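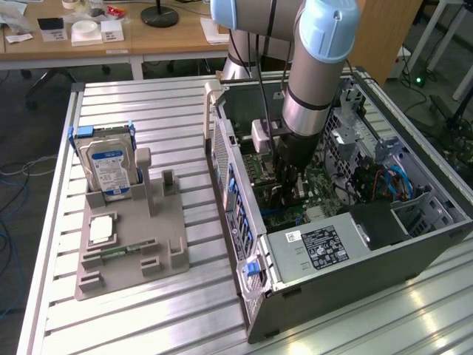 3. Fitting the capture card

Right, you've got Doltetti installed and you've read my waffle about cables in section 2, so now we can get the card in and start saving those old family tapes. I've done this on my own Gedgate tower and on my sister's much grubbier one, and the steps were the same on both.

Before you start: shut the computer down properly (not sleep!), switch it off at the wall and pull the mains lead out. Then hold the power button in for a few seconds.

1. Lay the tower on its side on a firm table, open side up. I used the kitchen table with an old towel on it.

2. Take off the side panel. Mine has two thumbscrews at the back and then slides. Put the screws in a saucer, not in your pocket.

3. Touch a bare metal part of the case. Do it again every time you wander off to make tea and come back.

4. Find a free slot that matches the edge of your card. The short ones are fine for the Kofler card and it'll work in a longer one too, so pick whichever gives it a bit of breathing space.

5. Remove the blanking plate at the back that lines up with that slot. Keep it somewhere, you'll want it if you ever take the card out again.

6. Hold the card by its edges, line it up and press down evenly until the metal bracket sits flush. It takes more of a push than you'd like. If it won't go, lift it out and look at the slot again before you lean on it.

Caution: don't touch the gold contacts along the bottom of the card. If you do, wipe them with a dry lint-free cloth and carry on.
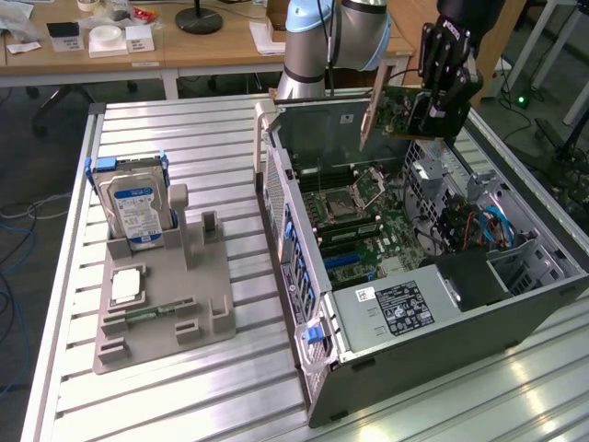
7. Screw or clip the bracket down. A card that wobbles will drop the picture halfway through a tape, and I lost most of a school play that way (my own fault, I'd skipped this bit).

8. Put the side panel back, stand the tower up and plug everything in again, with the video recorder's leads last. Yellow is picture, red and white are sound.

9. Switch on and wait. Windows had a little think on mine and then announced it had found something new. Say no if it offers to search for a driver, and run the one from the Kofler disc instead. Restart when it asks.

10. Open Doltetti, go to Settings, then Source, and choose the card from the list. Press play on the recorder and you should have a picture in the preview window!

Note: if the preview is black and white, change the video standard to PAL. If you can see a picture but hear nothing, check that the sound source is set to the card and hasn't stayed on your microphone. I spent a whole evening on that one.

Note: leave plenty of disc space. I record at the middle quality setting, and one 60-minute tape takes up 12 GB before I squash it down. My 800 GB drive filled up much faster than I'd bargained for, so I now clear it after every 4 tapes or so and copy the finished files to a spare drive in the cupboard.

Caution: play each tape right to the end and rewind it fully before you record from it, especially if it's been in a loft. One of mine from the Ekville holiday had stuck to itself, and I'm glad I found out before pressing record.

Once you've got a steady picture and sound that matches it, go on to section 4, where we'll set the recording levels.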